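Milline Gripper Cell: Fault FAQ
Grip-loss stops, firmware 2 and later

What is a grip-loss stop?
The controller compares commanded finger width with measured width. If the two differ beyond the set limit while an object is held, the arm halts and the status light turns amber.

Which units had the February fault?
Units assembled at the Grasescombe site with the Verstraete finger drive. A set screw on the drive coupling could loosen, and the fingers opened during a lift. Drurier units use a different coupling and are not affected.

Why did the controller not stop the arm?
The encoder sits on the motor side of the coupling. With the screw loose, the motor held position and the fingers did not. Thijs Baert traced this from the drive logs.

How do I check my unit?
Power down and lock out the cell. Push each finger outward by hand. Any free play means the coupling must be replaced. Do not retighten the old screw.

How often is the check repeated?
Every 2,000 cycles, and after any collision.

Can I keep running until the part arrives?
No. Keep the cell locked out. Parts ship in up to 12 working days.

How do I test after the repair?
Start with the fingers fully open over the tray, then run 40 pick-and-place cycles at reduced speed. Stay outside the guard.

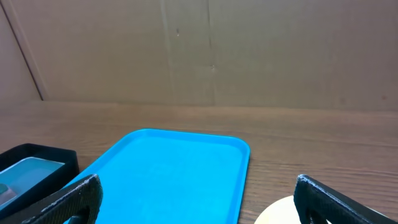
Wrist camera view, fingers open over the blue tray.

The test stopped with code 40. What now?
Save the log before restarting and send it to Zakhar Melnychuk in field service. Restarting clears the width trace.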